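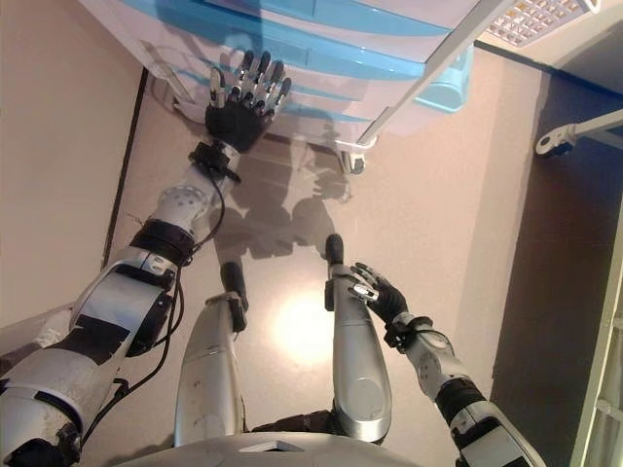
## 4. Setting up labels and drawers

The quick-start card that ships with the Numov label printer says set-up takes a minute. It doesn't. Plan on an evening if you have a whole house of papers, spare cords and screws to deal with, and read this section before you print anything.

1. Empty one drawer onto a table. Leave the rest alone until it's finished.
2. Throw out what you can. A label on a drawer of junk gives you labeled junk.
3. Load the tape with the shiny side facing you. The drawing inside the lid shows it the other way up, and we have asked Gatent to fix it.
4. Hold **Power** until the light stops blinking, then print a test label.
5. Write the drawer's name in two words or fewer. "Misc" is not a name.

> **Note:** The box promises 400 labels per roll. Wycliffe Athumani ran a full roll on the default settings and didn't get near that. Turn the margin down to 2 under **Layout** and you may come closer.

### 4.1 Sticking the labels on
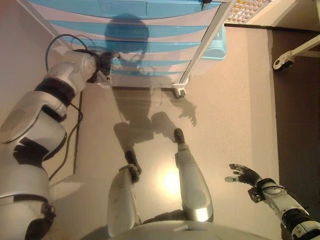
*Photo: Mwende Nyaga*

1. Wipe the drawer front with a damp cloth and let it dry. Skip the cleaning spray sold with the kit. Plain water did the same job for us.
2. Peel the backing from one end only.
3. Press from the middle outward and hold for a slow count of ten.
4. Wait overnight before you decide whether it sticks.

**Caution:** "Removable" tape is removable for a while. On painted wood it can take the paint with it. Try a scrap on the back first, whatever the package says.

### 4.2 Linking the app (optional)

The Lockyer app keeps a list of what is in each drawer. We have doubts about this. The list is only right on the day you make it, and a sheet of paper taped inside a door never asks for a password.
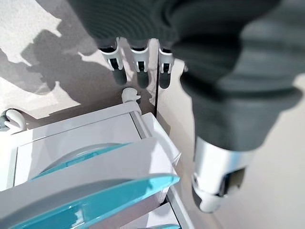 If you still want it:

1. Turn on Bluetooth and open the app.
2. Tap **Add printer** and choose the one ending in 449.
3. Say no to the location request. Printing works without it.
4. Enter one drawer and use it for a week before you enter any others.

> **Note:** If the printer drops off the list, turn it off and back on. The help page suggests reinstalling the app, which wipes your drawer list. Export the list first (**Settings > Save copy**).

Section last checked 1/17/18, printer firmware 2. Next check due in February.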